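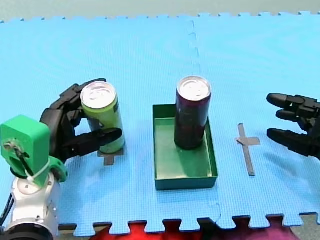

A lime-green can and a green tray on the blue foam.

In Defense of the Foam Floor

I have owned one good rug in my life. It was a Vasby, wool, 200 dollars on sale, and I loved it right up until a glass of cranberry juice went over on it one night in April. I scrubbed that thing for a whole weekend and the stain just got wider (and somehow pinker). So now I'm a foam mat person, and I'd like to make the case.

People think puzzle mats belong in daycares and garage gyms. Fine! They're also great anywhere you set stuff down all day long. A can of soda lands on foam with no clunk at all. My craft corner is a pack of Gandska tiles, 34 bucks, and I sit right on it with my trays and my drink and my piles, and my knees have forgiven me for the years on bare floor.

I'm a tray person too, by the way. A shallow one with low sides, so you can see what's in it and grab it without digging. My friend Amr El Ouafi swears by deep bins with lids, and every time I visit he's elbow-deep in one looking for scissors.

Do the seams bug me? A little. Crumbs get in there, and the tabs along the outside edge look unfinished – I never did buy the straight border strips. But when a tile gets ruined you pull up one tile. Try that with a Vasby.

Mine are blue, and I'd pick blue again.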